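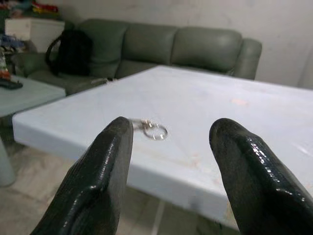

2026-07-16

Notebook, small hardware bench. Continuing the keyring comparison from April.

Back to the split rings and clasps. I said in April I'd be done with these in a fortnight, so discount anything below that sounds like a schedule.

Stock on hand: the Rerkum clasps and plain split rings, plus the new lot from Skiditz that came with a two-page leaflet and a lot of confidence. The leaflet says the Skiditz clasp "will not work loose in ordinary use." It doesn't say what ordinary use is. I've gone through it twice looking for a load, a cycle count or even a drawing with a dimension on it. There's a colour photo of a beach.

What I want out of this round:

- does the ring creep open after repeated loading of keys
- does the clasp gate still close on its own when it's been opened a lot
- does either of them mark a soft surface when dropped on it

The third one was Udovell's request. I'm not convinced it matters. A keyring gets dropped with keys on it, and the keys will do the damage. I've agreed to it anyway, bare ring and clasp first, then loaded.

Table cover. I'm using the pale blue one on the big table and it isn't a clean reference surface. There are smears near the middle and a small pinkish-orange mark further over. Before anyone writes "ring left a stain" in the results, look at the cover and check the mark wasn't already there. I'd sooner have a fresh offcut taped down for the drop work and keep the table for handling only. Wiping might shift the smears. I don't hold out much hope for the orange one.

Also, the rounded front edge. Small parts go over it. Tile is unforgiving on a thin gate, and a clasp that's been on the floor is out of the sample, no arguments. Bag it and label it "floor".

Gate cycling, Rerkum, first batch: 600 openings by hand, counted on the clicker. Gate closed by itself every time up to 356, then hung slightly open once, then behaved again to the end. I don't know what to make of one hang. Could be grit, could be my thumb, could be the spring going. Somebody will want to call it a failure at 356 and I'd push back on that until it happens in a second clasp. Equally I wouldn't sign anything that says 600 and fine.

Skiditz: not cycled yet. The gate feels stiffer to my thumb, which people keep telling me is a sign of quality. It's a sign of a stiffer spring. May well be worse for anyone with cold hands in a parking lot.

Ring creep: measured the gap on 10 rings before loading. The calipers are reading differently depending on how hard I squeeze, so the readings are only good for comparing one ring with itself, same hand, same day. I've left them out of the shared table for now. If they turn up in a chart I'll know who didn't read this.

The Enache write-up that was passed around in April gives 3,810 cycles to first fault for a clasp of this type. I still can't find how many clasps they had, or what they counted as a fault. If it was one clasp then it's an anecdote with a comma in it. I've asked for the method and will ask again. Until it comes, please don't use that number as our target.

Storage. Loose rings and clasps are not to be left lying on the table between sessions. They look alike from a metre away, and a Rerkum ring on a Skiditz clasp would spoil both sets. One bag per maker, and whatever is assembled stays assembled.

To do:
- tape down offcut, note its condition before the first drop
- second Rerkum clasp, same 600, different thumb if anyone's willing
- Skiditz cycling, same clicker
- borrow better calipers
- ask Enache about sample size, again
- find out whether the leaflet's "ordinary use" is defined anywhere at all

Weights for the loaded drop: still undecided. I was going to use real keys, but no two bunches are the same. Washers on a wire would be more repeatable and less like anything a person carries. Leaning toward washers. Will decide once the offcut is down.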